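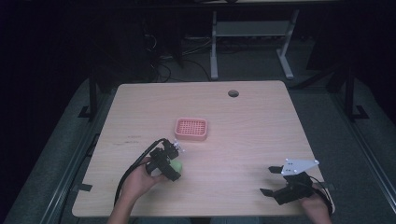

스티롬턴 작업실 물건 사진첩

스티롬턴(Stiromton) 공용 작업실에서 쓰는 탁자, 바구니, 작은 물건과 정리 과정을 모은 페이지입니다. 1월에 방을 옮기면서 찍기 시작했고, 선반을 다시 짠 뒤의 사진까지 올렸습니다. 촬영은 히구치 치에, 설명은 소하일 라샤리와 히구치 치에가 나누어 썼습니다. 설명 끝의 이름은 물건을 고르거나 손본 사람입니다.

마지막 수정 2021년 4월 27일

탁자

모서리가 둥근 상판
밝은색 나무 상판입니다. 전에 쓰던 탁자는 모서리가 각져서 지나가다 허벅지를 찧는 일이 잦았습니다. 새로 고를 때 첫 번째 조건이 둥근 모서리였습니다.

상판의 결
옅은 베이지색에 가로로 결이 흐릅니다. 가까이에서 보아야 보이는 정도입니다. 진한 결을 원한 사람도 있었지만 작은 물건을 올려놓고 찾기에는 이쪽이 낫습니다.

왼쪽의 흠집
왼쪽 가장자리 가까이에 작고 어두운 긁힌 자국이 몇 개 있습니다. 사포질을 할지 이야기만 하고 그대로 두었습니다.

전선 구멍
상판 한쪽 구석에 둥글고 어두운 구멍이 나 있습니다. 전선을 내리는 자리입니다. 작은 나사를 다룰 때는 이 근처를 피해 주세요.

드라르카 882
벽 쪽에서 쓰는 작업대입니다. 드라르카(Drarka)에서 나온 882 모델이고 높이 조절은 손으로 돌려서 합니다. 한 번 맞춘 뒤로는 거의 돌리지 않습니다. (파이살 샤이크)

드라르카 882의 다리
수평을 맞추기 전 모습입니다. 바닥이 고르지 않아 뒤쪽 다리 하나가 살짝 떴습니다. 지금은 받침을 돌려 맞추었습니다.

접이식 보조 탁자
손님이 많을 때만 폅니다. 다리의 잠금쇠가 뻑뻑하니 딸깍 소리가 날 때까지 눌러야 합니다. 접은 뒤에는 세워서 문 옆 벽에 기대어 둡니다.

보조 탁자를 편 날
탁자 두 개를 붙여 썼습니다. 높이 차이가 조금 있어서 경계에 종이를 걸쳐 놓으면 접힌 자국이 남습니다.

상판 닦기
물기를 꼭 짠 천으로 결을 따라 닦고 마른 천으로 한 번 더 닦습니다. 알코올은 쓰지 않습니다. 예전 탁자에 허연 얼룩이 생긴 적이 있습니다.

테이프
탁자 가장자리에 검은 테이프를 붙여 두었습니다. 끝이 말려 올라오면 손톱으로 누르지 말고 새로 붙여 주세요.

테이프 자국
보조 탁자에서 오래된 테이프를 떼어 낸 자리입니다. 드라이어로 데운 다음 천천히 당기니 깨끗하게 떨어졌습니다. 급하게 뗀 쪽은 끈끈이가 남아 식용유로 문질렀습니다.

바구니

분홍색 바구니
작고 네모난 바구니입니다. 바닥에 네모난 구멍이 촘촘하게 나 있고 옆벽은 낮습니다. 벽이 낮아서 손을 깊이 넣지 않고 꺼낼 수 있는 대신 많이 쌓으면 넘칩니다.

바닥의 구멍
구멍보다 작은 물건은 당연히 빠집니다. 압정과 와셔는 이런 바구니에 담지 않습니다. 종이를 깔아 쓰던 때도 있었는데 종이가 자꾸 밀려서 그만두었습니다.

릭스카 상자
벽에 구멍이 없는 상자는 릭스카(Likska) 제품입니다. 뚜껑은 따로 팔아서 사지 않았습니다. 자잘한 부품은 모두 이쪽에 있습니다. (마함 와라이치)

릭스카 상자를 겹친 모습
다섯 개까지는 흔들리지 않고 겹쳐집니다. 더 올리면 맨 아래 상자를 빼기가 어렵습니다.

이름표 붙이기 전
색만 보고 찾으려고 했던 때의 선반입니다. 무엇이 어디 있는지 아는 사람이 마함뿐이었습니다.

이름표 붙인 후
앞면 왼쪽 위에 통일해서 붙였습니다. 글씨는 전부 샤오화 쉐가 썼습니다. 굵은 유성펜이고, 번지지 않게 투명 테이프를 한 겹 덮었습니다.

씻는 날
구멍 난 바구니는 미지근한 물에 담갔다가 칫솔로 닦습니다. 구멍 모서리에 먼지가 끼면 마른 천으로는 잘 나오지 않습니다.

말리는 날
엎어 두지 말고 비스듬히 세워 주세요. 창가에 오래 두면 색이 빠지므로 저녁에는 들여놓습니다.

금이 간 바구니
손잡이 아래로 금이 갔습니다. 무거운 공구를 담아 한 손으로 든 탓입니다. 지금은 빈 포장지를 모으는 데 씁니다.

작은 물건

연두색 공
손 연습이나 물건 옮기기에 자주 꺼내 쓰는 공입니다. 바닥에 떨어지면 반드시 가구 밑으로 들어갑니다. 긴 자를 선반 옆에 걸어 둔 것도 공을 꺼내려는 것입니다.

공을 담는 곳
한동안 유리병에 담았다가 지금은 천 주머니로 바꾸었습니다. 병은 입구가 좁아 한 번에 하나씩만 나왔습니다.

나무 블록
파이살이 남은 각재를 잘라 만들었습니다. 크기가 조금씩 다릅니다. 모서리만 사포로 다듬고 칠은 하지 않았습니다.

블록을 담는 순서
큰 것부터 바닥에 깔고 작은 것을 사이에 끼웁니다. 거꾸로 하면 뚜껑이 닫히지 않습니다. 정리할 시간이 없으면 그냥 상자 옆에 모아 두세요.

빨래집게
전단지와 도면을 묶는 데 씁니다. 스프링이 약해진 것은 따로 골라 종이컵에 담았습니다. 버리기 전에 한 번 더 쓸 데가 있는지 물어봐 주세요.

줄자 세 개
하나는 눈금 앞부분이 닳아서 첫 칸을 읽을 수 없습니다. 그래도 계속 쓰는 사람이 있어서 노란 스티커를 붙였습니다.

종이컵
물감용과 마시는 용을 구분해 주세요. 물감용은 입구에 펜으로 줄을 그어 놓았습니다.

고무줄 묶음
굵기별로 나누었다가 일주일 만에 다시 섞였습니다. 지금은 한 통에 모두 담습니다. 굵은 것이 필요하면 손으로 헤집어 찾습니다.

천 조각
창문 가리개를 줄이고 남은 천입니다. 바구니 밑에 깔거나 유리를 쌀 때 씁니다. 가장자리를 박지 않아서 올이 풀립니다.

가위
왼손용은 손잡이에 끈을 묶어 표시했습니다. 종이용과 테이프용도 나누었는데 잘 지켜지지 않습니다. 날에 풀이 묻으면 쓴 사람이 닦아 놓습니다.

전선과 콘센트

구멍으로 내린 전선
플러그 머리가 구멍보다 크면 아래에서 위로 올려야 합니다. 충전기를 새로 살 때 머리 크기를 보고 고릅니다.

전선 묶기
조이는 끈 대신 뗐다 붙였다 하는 띠를 씁니다. 비르크(Virk) 것이고 두루마리로 사서 잘라 씁니다. 길이는 손가락 두 마디쯤이면 됩니다.

묶어 둔 여분
8자로 감아 걸어 두면 다음에 풀 때 꼬이지 않습니다. 손바닥에 둘둘 감은 전선은 결국 누군가 다시 감게 됩니다.

멀티탭 위치
바닥에 두었다가 작업대 다리 쪽으로 올려 달았습니다. 청소하기가 훨씬 편합니다. 스위치는 방을 나갈 때 끕니다.

이름 없는 어댑터
어디에 쓰는지 모르는 어댑터 네 개입니다. 전압을 적어 봉투에 넣었습니다. 짐작이 가는 분은 봉투에 써 주세요.

바닥

회색 깔개
탁자 둘레로 회색 카펫 깔개를 깔았습니다. 의자 끄는 소리가 줄었고, 떨어진 물건이 튀지 않습니다. 대신 실밥과 종이 가루가 눈에 잘 띕니다.

깔개 청소
먼저 한 방향으로 쓸고 나서 청소기를 돌립니다. 접착테이프를 손에 감아 두드리는 방법도 써 보았는데 넓은 면적에는 맞지 않았습니다.

커피 얼룩
왼쪽은 바로 눌러 닦은 곳, 오른쪽은 하루 지난 다음 닦은 곳입니다. 오른쪽은 지금도 만지면 조금 뻣뻣합니다.

의자 자국
같은 자리에 오래 앉으면 깔개가 눌립니다. 분무기로 물을 뿌리고 빗으로 세우면 어느 정도 돌아옵니다. 완전히 돌아오지는 않습니다.

가구 밑에서 나온 것들
방을 옮기던 날 모았습니다. 동전, 볼펜 뚜껑, 마른 지우개, 주인을 찾은 열쇠 한 개. 열쇠는 소하일의 자전거 열쇠였습니다.

선반

빈 선반
662호 창고에서 가져온 조립 선반입니다. 나사가 모자라 철물점에 한 번 다녀왔습니다. 판은 물걸레로 두 번 닦은 뒤에 끼웠습니다.

조립 순서
설명서가 없어서 먼저 바닥에 눕혀 놓고 맞추었습니다. 판의 앞뒤가 다르다는 것을 절반쯤 조립하고 알았습니다. 풀고 다시 했습니다.

맨 위 칸
가볍고 자주 쓰지 않는 것을 올립니다. 큰 종이, 빈 상자, 행사용 천막 주머니. 꺼낼 때는 발판을 쓰세요.

가운데 칸
매일 쓰는 바구니 자리입니다. 이름표가 앞을 보게 꽂아 주세요. 옆으로 꽂으면 몇 개 더 들어가지만 찾는 데 오래 걸립니다.

맨 아래 칸
무거운 것을 둡니다. 공구함과 종이 상자, 각재 자투리. 각재는 앞으로 튀어나오지 않게 끝을 맞춥니다.

옆면의 고리
자와 빗자루, 앞치마를 겁니다. 고리 하나가 헐거워서 앞치마만 걸고 있습니다. 자는 안쪽 고리에 걸어 주세요.

선반 뒤쪽
벽과 손 하나 들어갈 틈을 남겼습니다. 처음에는 딱 붙였는데 비가 오래 온 뒤 종이 상자 뒷면이 눅눅해졌습니다.

이사하던 날

종이 상자
과일 가게에서 얻은 상자와 서류 상자를 섞어 썼습니다. 과일 상자는 손잡이 구멍이 있어 들기 좋고, 서류 상자는 쌓기 좋습니다.

상자에 적은 글씨
처음 몇 개는 내용물을 모두 적었고 나중 것은 "기타"라고만 적었습니다. 기타 상자를 푸는 데 제일 오래 걸렸습니다.

유리병 싸기
신문지로 한 번, 남은 천으로 한 번 쌌습니다. 깨진 것은 없습니다. 천은 빨아서 다시 씁니다.

상판 옮기기
다리를 떼고 상판만 세워서 둘이 들었습니다. 문을 지날 때 앞사람이 뒤로 걷고 뒷사람이 말로 알려 주었습니다. (파이살 샤이크, 샤오화 쉐)

문턱
여기서 수레가 한 번 걸렸습니다. 널빤지를 비스듬히 대고 넘었습니다. 널빤지는 지금 선반 맨 아래 칸에 있습니다.

점심
상자 위에 신문을 깔고 먹은 김밥입니다. 의자가 아직 전에 쓰던 방에 있었습니다.

첫날 저녁
탁자만 자리를 잡고 나머지는 벽에 붙여 둔 상태입니다. 이때 정한 탁자 위치를 나중에 두 번 바꾸었습니다.

하루 끝의 정리

탁자 위 비우기
바구니째 들어 선반에 옮깁니다. 낱개로 남은 것은 마지막에 나가는 사람이 가까운 바구니에 모아 둡니다. 다음 날 제자리를 찾아 줍니다.

섞인 바구니
공과 블록, 집게가 한데 들어간 바구니입니다. 급하게 치우면 이렇게 됩니다. 가려내는 일은 생각보다 금방 끝났습니다.

가려낸 뒤
종류별로 나누고 보니 집게가 하나 모자랐습니다. 커튼에 물려 있는 것을 마함이 찾았습니다.

의자 넣기
등받이가 상판에 닿지 않을 만큼만 밀어 넣습니다. 상판 옆면에 이미 눌린 자국이 있습니다.

쓰레기 나누기
종이, 비닐, 나머지로 나눕니다. 테이프가 많이 붙은 종이는 나머지 통에 넣습니다. 통은 가득 차기 전에 비워 주세요.

창문과 불
창문은 손잡이를 끝까지 내려야 잠깁니다. 불은 입구 스위치 두 개를 모두 끕니다. 안쪽 스위치는 환풍기입니다.

다음에 올릴 사진

새 이름표를 붙인 서랍과 창가 쪽 작은 탁자를 올릴 예정입니다. 서랍은 손잡이를 바꾸는 중이라 끝나면 찍겠습니다. 잘못 적힌 설명이 있으면 작업실 입구 공책에 사진 제목과 함께 적어 주세요.

사진을 소식지나 게시판에 쓰실 때는 히구치 치에에게 먼저 알려 주시기 바랍니다. 큰 크기의 파일도 보내 드릴 수 있습니다.

목록으로 | 이전 사진첩 | 맨 위로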